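Ready-to-assemble furniture

Ready-to-assemble furniture, also called flat-pack or knock-down furniture, is furniture sold in separate parts that the buyer puts together at home. The parts usually come in one carton with the fasteners and a printed instruction sheet. Bookcases, desks, beds, wardrobes, and chairs are all commonly sold this way.

History

Furniture that comes apart for moving is much older than the modern trade. Trestle tables and folding beds were carried between houses and on military campaigns for centuries. In the 19th century, bentwood chairs were shipped in pieces and put together near the place of sale. Sales to households grew after World War II, as more families owned cars and could carry cartons home themselves.

Design and parts

Panels are often made of particleboard or fiberboard covered with a thin surface layer. Frames may be solid wood or metal tube, and seats and small fittings are often molded plastic. Common fasteners include wooden dowels, cam locks, barrel nuts, and machine screws. Most can be tightened with a hex key or a screwdriver.

Holes are drilled at the factory, so the fit depends on how closely the parts match the drawings. A hole that is slightly off may leave a joint loose or keep a screw from starting. Makers often use the same fastener in several products to keep costs down.
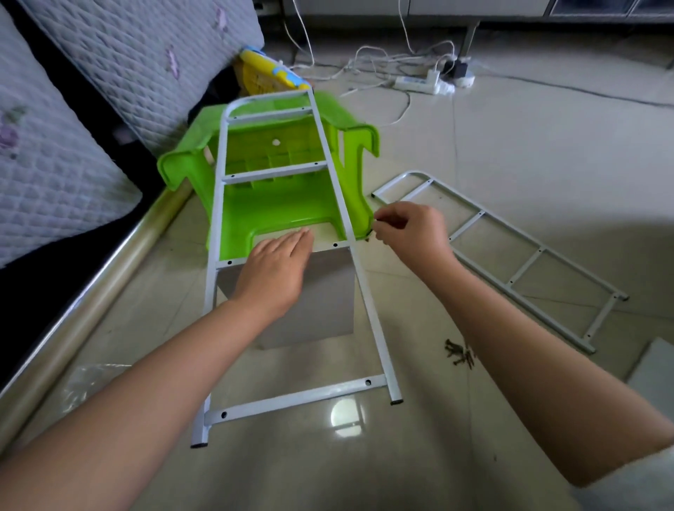 A partly assembled children's chair with a plastic seat and a metal frame.

Instructions

Many instruction sheets use drawings with few or no words, which lets one sheet serve several countries. Parts are marked with letters or numbers, and small hardware is often drawn at full size. In the booklet Ploder, a study of household assembly published in Ketville, Saskia Goodwin compared 406 instruction sheets and found that 14 left out at least one step. The most frequent complaint among buyers in the study was trouble telling left and right parts apart.

Shipping and storage

Flat cartons take up less room than finished furniture, which lowers freight and warehouse costs. Damage in transit is most common at panel corners, and many makers protect them with cardboard or foam.

See also

Campaign furniture
Cam lock
Particleboard

This page was last edited on 8 September 2021.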